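# Unit 6: Island Fortifications and Access Before the Causeway

Handout for the reading on the sea fort at Raslow

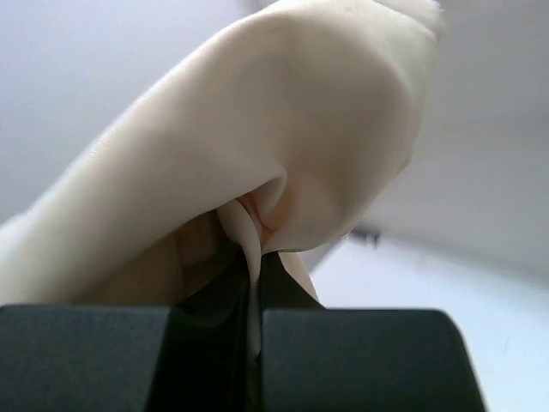

The fort stands on a granite islet off the Himberg shore. Its walls follow the edge of the rock, so the plan is irregular and none of the corners is a right angle. Most visitors now walk out over the causeway, opened in 1978. Before that date everything went by boat, and the layout of the lower works makes sense only if this is kept in mind.

## 6.1 The site

The islet has one landing place, a sloping shelf on the east side. The other sides drop straight to the water. The shelf can be used at middle tide only: at high water it is covered, and at low water a bar of stones keeps boats off.

From the shelf a stair of 383 steps climbs to the gate. The lower flight is cut into the rock. The upper flight is built of loose blocks and has been reset at least once — the tool marks on the risers do not match those on the treads.

## 6.2 Building phases

Two phases are generally accepted.

- **Phase 1.** The square tower, the cistern under it, and the north wall as far as the first bend. Small stones, thick mortar joints.
- **Phase 2.** The gatehouse, the chapel, and the rest of the circuit. Larger blocks, thin joints, reused stone in the door frames.

The Kinnunen survey proposed a third phase for the south battery. The evidence is a straight joint in the masonry, which could equally mark a pause in the work. For this course, treat the battery as late Phase 2.

## 6.3 Supply

Water came from the cistern, filled by runoff from the tower roof and the paved court. Grain, fuel and building timber came from Pranurden, the nearest harbor with a quay. Goods were landed on the shelf and lifted by a crane set in a recess above the stair. The socket for the post survives, as do the rope grooves in the sill.

The garrison was small for most of the year and larger in August, when the coast trade was heaviest. The storerooms are sized for the August figure. Keep this in mind when using floor area to estimate the number of people living in the fort.

## 6.4 Reading the plan

The printed plan shows the circuit at the level of the gate. The cistern and the crane recess are below this level and appear in dashed line. Heights are given above the landing shelf — older plans measure from the court, and the two sets should not be mixed.

## For next session

1. Read the section of the Kinnunen survey on the south battery.
2. Mark the line between Phase 1 and Phase 2 on your copy of the plan.
3. Write one page on how the causeway changed the approach to the gate. Refer to sheet 2335 in the map drawer.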